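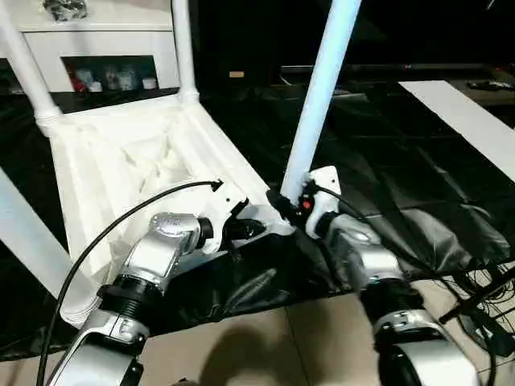
On Jul 4, 2025, Desar wrote:

> I have read the draft of the chair page twice now and I still can't find the line that says who is allowed to touch the furniture while the arms are live. There's a paragraph on who may touch the keyboard. There's a paragraph on coffee. I'd like the furniture to get at least as much attention as the coffee.
>
> Also, section 4 says the object must be "stable" before the grippers close. A chair on its side is stable in the sense that it has already fallen over. Is that what we mean?

Fair on both counts. The coffee paragraph is long because it was written the afternoon after the coffee. I'll cut it down to one sentence and keep the details for the archive.

On touching: the rule at Plolinska has always been that no hands go inside the taped line while the motors have power. We all know this rule, so of course it was never written down, and at Rollirlow they have been working to a different one that they also all know. Theirs lets a helper steady the object if a second person holds the stop button. I don't love it. A person holding a stop button for 40 minutes is a person thinking about lunch. But they've been running that way longer than we have, so I'd like to hear their case on the list before we write it out of existence.

Proposed wording for 4.1, please pick at it:

4.1 Motors off before anyone reaches in. This includes reaching in "just to nudge it." If the piece needs a nudge, the run is over, and you log it as a stopped run.

On "stable," yes, Desar has caught us using a nice word to avoid making a decision. What I think we mean is that the piece won't move farther if both grippers let go at once. A chair on its side mostly passes. A chair balanced on two legs with a gripper on each doesn't, however good it looks to visitors. So:

4.2 Before each hold, ask where the piece goes if both grippers open. If the answer is "nowhere much," carry on. If the answer is "toward the operator," don't.

I know "nowhere much" isn't standards language. If somebody has a better phrase that a tired person can still read at the end of a shift, send it. The last version had "shall be in a state of passive equilibrium" and I watched three people in a row nod at it and do whatever they'd been planning to do.

A few other things that came up while I was going through the draft.

Two arms on one piece. The current text treats the arms as if they were working in separate buildings. If one has a leg and the other is against the seat, they can push on each other through the plastic, and neither will complain until something bends. I'd add that when both are in contact, only one of them is moved at a time unless the task sheet says otherwise. Agbayani already has this on its own task sheets and we should steal it, with thanks.

Gripping molded chairs. Legs are fine. Seat edges are fine for pushing against, less fine for pulling. The ribs under the seat look like handles and are not handles. We had 2 seats crack at the ribs in one batch, and the incident note for both reads, in full, "chair broke." Which brings me to

Incident notes. Minimum of one full sentence, with a verb and the name of the part. "Chair broke" has a verb, I grant you. It doesn't have anything else.

Floor sheets. They stay, they save the tiles. But they wrinkle, and a wrinkle is where a foot goes. Smooth the sheet and check the tape at the start of every session. If the tape is lifting, replace it. Don't press it down with your shoe and hope.

Cables. The draft says cables "should be managed." By whom, into what? I suggest: slack on the arm cables stays clear of anything the gripper might close on, and anything lying on the floor goes to the side where nobody walks. If both sides are where somebody walks, move the stand. I'd guess this is the rule we break most, me included.

Retiring a piece. The draft has chairs retired after 100 lifts. Rollirlow wants 1200, which I assume is a figure chosen by the person who pays for chairs. I'd leave the number out of the rule entirely and say a piece is retired when a leg fitting is loose to the hand or there's a crack you can feel with a fingernail. Check with the motors off, see 4.1.

I don't want to reopen the speed limits. We did speed limits in the spring and I'm still finding replies to it in my inbox. If you feel strongly about speed limits, please start your own thread and give it an honest subject line so the rest of us can find our way around it.

Comments on 4.1 and 4.2 by the end of July, please. Silence will be taken as agreement, and then I expect to hear all the objections in August – as usual – from the people who were silent.

The glossary is still missing. Someone offered to write it and I have lost the message, so if that was you, you're not off the hook.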